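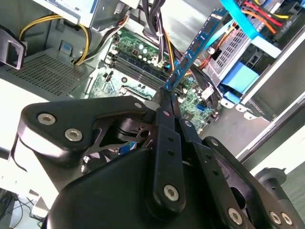 Accueil | Nouvelles | Feuilletons | Auteurs | Contact

La mémoire de tante Clarberg
Par Mathis Gilbert, avril

À la mort de ma grand-tante, on m'a légué 552 lettres d'amour dont aucune ne lui était adressée. Elle avait tenu pendant la moitié de sa vie le bureau de poste de Vurneo, et elle avait, disons, une conception personnelle de la distribution.

Le notaire, maître Fallahi, Omid pour les dames du marché, a posé les trois cartons sur son bureau avec la délicatesse d'un homme qui redoute la poussière.

– Vous pouvez refuser la succession.
– Il y a une maison ?
– Il y a une dette de 3 111 euros chez le marchand de porto.

J'ai accepté. On ne refuse pas une famille pareille.

J'ai lu tout l'hiver. Un certain Stoica écrivait à une Hélène qui, faute de réponse possible, passait pour cruelle. De lettre en lettre il menaçait de se jeter dans la rivière, puis de s'engager dans la marine, puis d'épouser sa cousine. La tante avait corrigé ses participes au crayon rouge. En marge de la menace de noyade, elle avait noté : « Peu convaincant. »
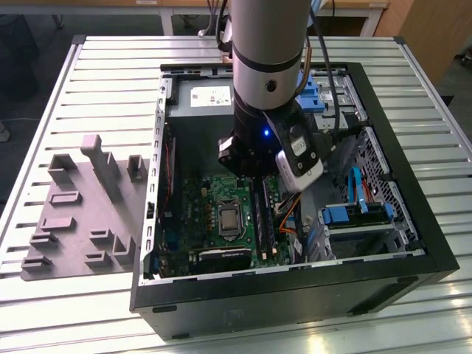

Vers la fin, il s'améliorait nettement. La dernière lettre tenait en quatre lignes et j'ai dû aller marcher un peu après l'avoir lue. Elle lui avait mis seize sur vingt.

J'ai retrouvé Hélène à Brivley, dans une maison à volets verts. Elle avait 79 ans et un sécateur à la main. Je lui ai tendu le paquet en bafouillant des excuses au nom des postes, de la famille et, je crois, de la grammaire.

Elle a lu la première page debout, entre deux rosiers.

– C'est bien long.
– Ça s'arrange par la suite.
– J'ai épousé son frère, vous savez. Il n'écrivait jamais. Un repos.

Elle a gardé la dernière, m'a rendu les autres et m'a demandé, puisque j'étais là, de tenir l'échelle pour la glycine.

Contact | © Mathis Gilbert, tous droits réservés | Haut de page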